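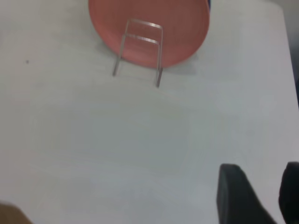
Maite reckons I've been blaming the wrong part all month. She said it on the phone before I'd even got the kettle on, that the fingers were fine, the fingers had always been fine, and that if I wanted to be cross with something I should be cross with the controller, because a finger can only be as late as whatever is telling it to move. Then she said she had to go and walk the dog.

So that was how Wednesday started, and I spent most of it trying to prove her wrong, and got perhaps halfway.

For anyone who missed the last few entries (hello, Mum), I'm comparing two sets of fingers on the same gripper, and two controllers, and the job I've given them is plates. Flat on the table, pick up, stand in the wire rack, go back for the next one. I picked plates because they looked easy, which shows you how much I knew in March. A flat plate gives you nothing to hold except the rim, and the rim is low, so whatever you bring down has to be thin enough to get in there and stiff enough not to bend once it has. The Mulex fingers are the wedge-shaped ones. The Skarora pair are fatter and softer with a rubbery pad, and lovely on cups, and I had rather hoped they'd be lovely on everything so I could stop buying fingers.

Morning was all Skarora. I opened them to 40 mm, came down over the rim, closed, lifted. On the thicker plates that was grand. On the thin ones the pad squashed flat and the plate tipped and slid out again like a letter going under a door, and I sat there with my tea and watched it do that over and over with a kind of fondness. I tried closing harder. The grip value on this gripper runs from nothing up to 255 and I had always been a bit shy about the top end, but I took it all the way up today and all that happened was the pad squashed more enthusiastically. So I don't think force is the trouble. I think the pad is just too deep to sit under a rim that low, and I could shave it down, but they weren't cheap and I haven't the heart yet.

Changed over to the Mulex after lunch. Swapping is still a nuisance! The little screws are the kind that leap off the driver the moment you breathe, and I lost one under the radiator and found it again along with a pen I'd been missing since last winter. Once they were on, though, I could feel the difference straight away just moving the arm by hand and letting the tip ride along the table. They go in under things. They also catch on things, mind you, and if I come down even slightly too low the tip digs at the tabletop and the whole wrist gives a shudder that goes right through me.

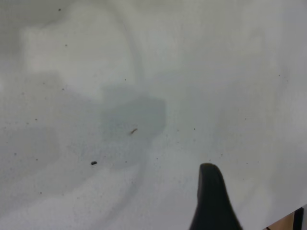 That shudder is really a height problem, and the height problem is really a camera problem, and now I'm going to grumble about the wrist camera for a bit. Close in, it has next to nothing to go on. A white table from a hand's width away is just white, with soft shadows wandering over it, and the arm makes its own shadow, which moves whenever the arm does. My depth estimate gets the wobbles as soon as it loses the plate. I had half a mind to throw the wrist view out altogether and use only the fixed one, but the fixed one can't see what the tips are doing on the far side of the gripper, and it's the tips I care about. What I settled on for now is letting the fixed camera say where the plate is, and the wrist camera only gets a vote once there's an edge in it. It's a rough sort of arrangement but it took the worst of the wobble away, and I was very pleased with myself for as long as it took to walk to the letterbox and back.

And then, yes, the controller. I'd been running everything on the Astgate, and Maite's whole theory is that it dawdles. So I dug the Bermúdez board out of the drawer (bought second-hand, no manual, one connector held on with hope and tape) and put the Mulex fingers through the same moves on each. I timed from the command going out to the fingers starting to close. On the Astgate the worst one was 700 milliseconds. I made myself do it again because I thought I'd read it wrong. Most were nowhere near as bad, but that's long enough for the arm to have started lifting before the fingers have properly decided to grip, and it would explain a good many of the dropped plates I have been so rude about. The Bermúdez had no long ones that I saw. It did lose its connection just before tea and needed turning off and on, so I'm not crowning it yet.

Skipped back through the old logs while I waited for it to come round, and there it is in run 291, plain as anything, the lift beginning first and the fingers closing on air. I had written "slippery plate??" beside it in my notes. Sorry, plate.
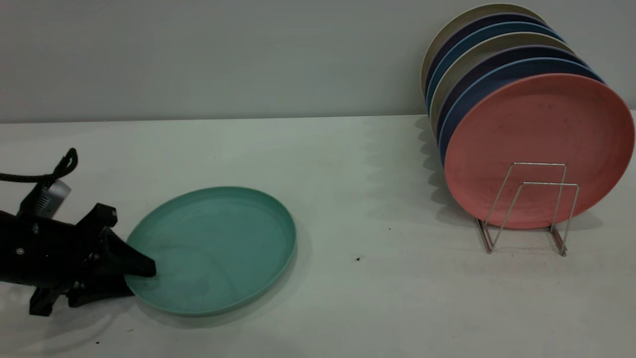 The other thing I changed was where I take hold. I used to go for the rim nearest the rack, to save the arm a bit of travel, but then the wrist had to twist right round to stand the plate up and it hated that. Taking it from the side away from the rack means a longer reach and a far easier turn. I also slowed the last bit of the approach right down, so the finger can settle against the rim before anything closes. It's dull to watch. I put the radio on.

The rack end I've barely thought about, and I'll have to. The wire gives a little if you lean on it, and a plate that goes in at the wrong slope knocks the one behind, and I don't have anything in the program that notices. Perhaps the motor current would show it. I'll ask Maite, who will be unbearable about the controller first and then probably help.

Tomorrow I want to put the Skarora fingers on the Bermúdez board, to be fair to them, since they've only ever been run on the slow one. I'll order more of those screws as well. Bed now, it's gone eleven and the cat is sitting on the keyboard cable.

Home Diary Older entries Parts list Contact

This site uses cookies to remember your settings. Accept Decline

3 comments

Maite Sarmiento
I was not unbearable. I was correct and brief. Yes, motor current will show you the bump at the rack, but log it with the arm moving in empty air first or you won't know what you're looking at.

Tobin
We had the same late closing on ours and it was the status polling. Try turning that down on the Astgate before you give up on it. Very glad to hear about the pen.

gwenny_r
Please don't shave the pads! Could you not put the soft ones on one side and a wedge on the other? I did that for baking trays and it worked a treat, though it looks a bit daft.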